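Rundiser

Rundiser is a teaching system for two-armed robots, developed at Naddale by a group led by Perihan Ertürk. It lets a person show a robot a task by remote control and stores the movements so that a control program can be trained on them. The same software runs on real arms and on a simulated copy of the workbench.

Background

Work on Rundiser grew out of Fudard, an earlier project in which operators taught a single arm by taking hold of it and moving it through a task. The method was quick to learn but had a drawback for two-armed work, as one person could not easily guide both arms and keep the grippers in time with each other. Tuncay Duman, who wrote most of the Fudard recording software, proposed moving the operator away from the bench and giving each hand its own controller.

Operation

The operator holds 2 small leader arms, one for each robot arm, and the robot follows them joint by joint. A trigger on each leader opens and closes the matching gripper. Left and right are named from the robot's side of the table, so an operator who faces the robot sees them reversed. Recording is started and stopped with a foot pedal, and a failed attempt can be thrown away before it is saved.

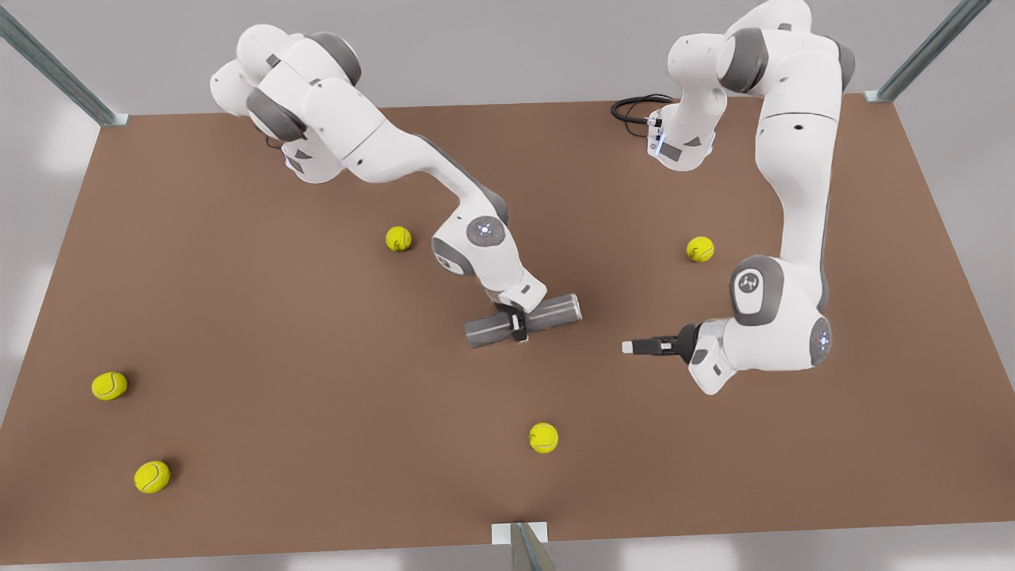

Handover tasks make up a large part of the Rundiser collection. In these, one arm picks up an object and passes it to the other, and the operator has to judge the gap between the grippers on a screen. Operators are told to leave part of the object free on both sides of the fingers, as with the grey rod held by the right gripper in the simulated task, while the left gripper is held open and pointed towards it. Other objects, such as the tennis balls on the brown tabletop, may share the work surface with the one being passed.

Recordings

The first set, called Bastos, contains 1,441 demonstrations. Each is stored with the joint positions, the gripper commands and the camera views. New operators complete 100 practice runs in simulation before their recordings are accepted. A later set, begun in November, is planned to hold up to 4,000 demonstrations and will add tasks using cloth and cord.

Limitations

The leader arms give no sense of touch. Operators tend to close the grippers harder than needed, and programs trained on their recordings copy the habit. Ertürk has also noted that slow or hesitant demonstrations produce slow robots. Duman's later work deals with trimming pauses from recordings without changing the order of contacts.

See also: Fudard; Bastos (data set); Leader arm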